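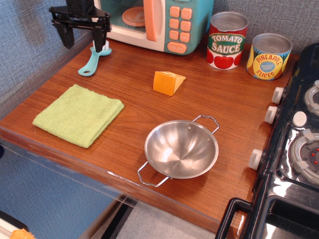 spoon in the gripper, toy kitchen bench, Loken arm build

3 replies · 9 shares

ok so. new finger pads on the Loken this evening. printed the old ones too hard and everything just squirted out sideways. redid them softer, 8 hours on the printer, worth it

1/ the spoon is a pig of a thing to pick up. flat on the wood there's hardly any edge to get hold of. I drop the height by a hair, close slow, then lift. too fast and it skates off towards the microwave

2/ wiring. still the worst part. ran the wrist cable the wrong side of the bracket in August and it's been snagging on and off ever since. redone now, zip ties everywhere, ugly but it moves

2 replies · 8 shares

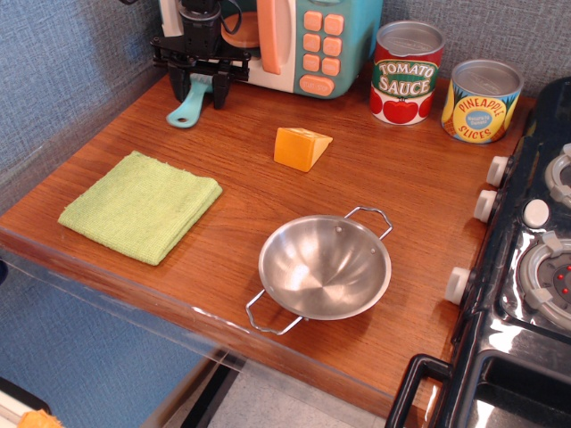 teal handle, gripper right over it. cheese wedge next on the list

3/ ppl asking about the controller – it's the Kutard board, second hand, the one from the Casosley workshop clearout. fan whines. does the job. power supply is new, I'm not daft

4/ cans are on the list after the cheese. tomato sauce first becuase the pineapple is tucked up by the stove and I keep clouting the hob with my elbow joint. (the arm's elbow. mostly)

5/ current limit on the fingers is set to 400 for now, higher than that and the pads start to creep off their screws. need proper threaded inserts. anyone got spares??

3 shares

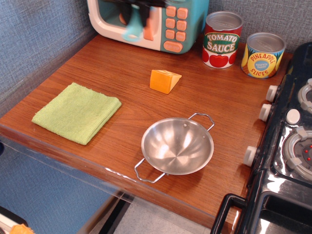
6/ still want the arm slower near the back wall. at the minute it's one speed for the whole bench and I'm hovering over the stop switch like a nervous parent. Vītola planner is meant to let you draw slow zones, havent got it to load yet – config file moans about line 9 every time

7/ right, tea. will post the pad files tomorow if I remember, nag me if not

9 replies · 8 shares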